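Erkham Home Forum > Kitchen > Matt dark grey worktops, worth it?

pellow90
Showroom wants 200 extra for the matt finish over the gloss. They swear it hides everything. Does it?

Grater_Tim
Hides crumbs, yes. Greasy fingers, no. I've had Villalba matt for 13 months and I wipe it more than the old one.

mossbank
Disagree with Tim. Ours gets a wipe at night and that's it. White things look good on it too.

Grater_Tim
White things look good on anything for 30 seconds. Try it with flour.

pellow90
So is the "wipes clean" bit sales talk? Anyone got one with stuff on it and not a brochure shot?

mossbank
Ours, white bits pushed out to the sides so the middle stays clear for chopping (on a board, before Tim starts). 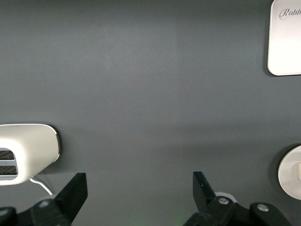

dunlin_k
I'd still ask Taltmont for a sample and rub butter on it before paying the extra. Mine failed that and I went for gloss.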